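Lurbridge releases printed and online map set for Pennington district

Lurbridge has released a new set of maps covering the Pennington district, the first full redraw of the area since the company took over the old sheets. The set comes in two forms: folded paper sheets, sold singly or as a boxed run, and an online version that can be viewed free of charge.

The set has 60 sheets. Each one shows roads, walking tracks, creeks, contour lines and locality names, with shaded relief on the hill country to the north. Town centres are drawn at a larger scale on the back of the sheet they belong to. An index of 833 place names is printed as a separate booklet and can be searched in the online version.

Most of the work went into names. Many localities in the district have been spelled two or three ways on earlier maps, and some had been dropped altogether. The Lurbridge team went through council records, school rolls and old parish plans, then asked residents to check the drafts. The draft sheets drew 357 corrections, most of them for farm tracks, fords and minor roads that had been closed or moved.

"The Undosness sheet was the slowest," said Esperanza Alcantara, who edited the set. "The shoreline on the old map didn't match the survey, so we drew that part again from scratch. The ferry road had also been shown on the wrong side of the inlet."

The online version runs on Ovov, the map viewer Lurbridge already uses for its coastal charts. Readers can switch between the plain road map, the relief map and a simple outline map meant for printing in black and white. Sheet lines can be turned on or off - handy for anyone working out which paper sheet to buy. The viewer works on phones, but the relief layer is slow to load on older models.

Paper sheets are printed on tear-resistant stock and fold to pocket size. The colours have been changed from the earlier edition. Sealed roads are now red, unsealed roads are brown, and walking tracks are a dashed black line. Grid lines are printed in grey so they stay out of the way of the contours.

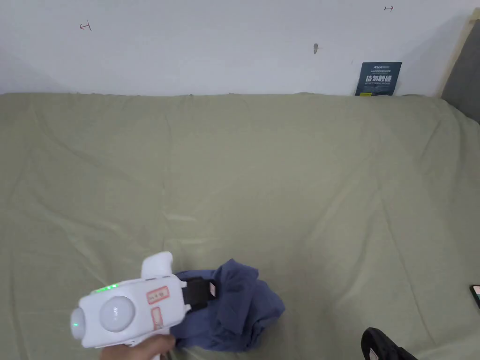 Danang Setiawan wrote during the draft stage that the new track colours were easier to read at dusk than the old green ones, but that the contour figures were still too small on the steeper sheets. The figures were made larger on all hill sheets before printing.

Libraries and schools in the district can order wall copies of the index map. The first 50 are free, and orders open on Monday at 9 am through the Lurbridge website.

Corrections to the maps are still welcome. Changes to the online version will be made every month, and the paper sheets will be revised as each one is reprinted. The next reprint is planned for February and will cover the Undosness and river sheets.

Media contact: Wendell Castellanos, Lurbridge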